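Ambrose Street Clothing Exchange
Minutes of the winter planning meeting

Posted January 19, 2025, by Juniper Yazzie
4 comments
Share 11

Present: Wendell Okafor (chair), Juniper Yazzie (minutes), Libor Štěpánek, Lilian Mushi. Apologies from Kári Ragnarsson, who sent written notes on item 4.

The meeting opened at 6:40 p.m. in the side room at Inodham Hall.

1. Minutes of the last meeting

Approved with one correction. The rail hire was charged to the August event and should not have appeared under general costs. Juniper will fix the copy in the binder.

2. Money

Lilian reported a balance of $1,777 after the hall deposit was paid. The hall has raised its rate for Saturdays but will hold the old rate for us through spring if we book all the dates at once. Wendell asked whether we could cancel a date without losing the whole deposit. Lilian said the new form allows it with 15 days' notice.

Agreed: book the spring dates together. Lilian to sign the form.

Libor asked again about charging at the door. Views were the same as last year. Wendell is in favor of a dollar a head. Lilian and Juniper want to keep entry free and leave the jar out. No vote was taken, and the question will come back after the spring exchange.

3. Report on the fall exchange

Visitors took home 696 items. Children's coats went in the first hour and we had no more to put out. Men's shoes hardly moved. Libor said the shoe table was behind the door and people walked past it on the way in. He would like to try it next to the check-in desk.

There were two complaints. One was about the line at the mirror. The other was from a visitor who brought a bag of curtains and was told we could not take them, although the flyer said "household fabrics." The flyer was wrong. Juniper will take that line out before the next printing.

Leftovers went to the Mikia thrift store, as before. They have asked us to stop sending hangers.

4. Intake and sorting

Most of the meeting was spent on this item. Kári's notes were read out. He wrote that too many pieces reached the rails with stains or missing buttons, and that helpers were sorting by different rules. Libor agreed and said the evening shift had no written rules at all.

After discussion the following was agreed for the spring exchange:

a) Drop-off closes at noon the day before. Bags left outside the hall after that will not be opened until the next intake.

b) Coats and jackets are checked first. Empty the pockets, try the zipper, and hang them by size. Anything found in a pocket goes in an envelope at the desk with the name of the donor, if we have it.

c) Knitwear and sweatshirts are laid out flat, front side up, and looked over at the collar, cuffs and seams. Pilling is fine. Holes go to the mending box. Knits are to be folded, as the wire hangers left points in the shoulders last time. 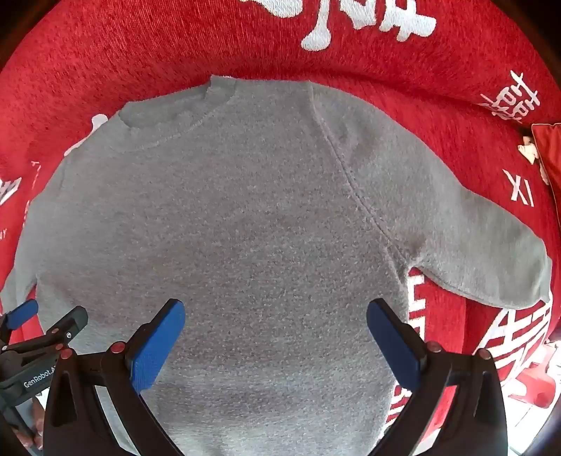 d) Pants and skirts are sorted by waist size. If the label is missing, measure and pin a paper tag to the waistband. Lilian has a spare tape measure.

e) Shoes come in pairs, tied or banded together. Single shoes are refused at the desk.

f) Underwear and swimwear are not accepted unless they are new with the tag on.

Wendell asked who decides when a piece is borderline. Agreed that the intake lead for the shift decides and the matter is not reopened on the floor. Juniper will type up the rules on one page and tape a copy to each sorting table.

5. Mending

The mending box is full. Libor has spoken to the sewing group at Braltberg Library, who would take a box a month if we supply thread and buttons. They will not do zippers. Lilian thought $3 a month would cover thread. Wendell thought it would be more than that but was content to start there.

Agreed: try it until summer. Libor to deliver the first box.

6. Spring exchange

Setup starts at 8 a.m. and doors open at 10. Wendell will collect the rails with his trailer and needs one other person to lift. Kári has offered in his notes to run the check-in desk again. We still need an intake lead for the evening shift. Juniper will ask the people who signed up in the fall before putting out a general call.

The second mirror is to go by the back wall, away from the first one. Libor will check that it still stands up.

7. Any other business

The key to the storage closet sticks. Lilian will ask the hall office for a new one.

Wendell noted that the sign on Ambrose Street still shows the old drop-off hours. Juniper will repaint the bottom line when the weather allows.

The meeting closed at 8:15 p.m. The date of the next meeting will be sent around by email once the hall confirms the bookings.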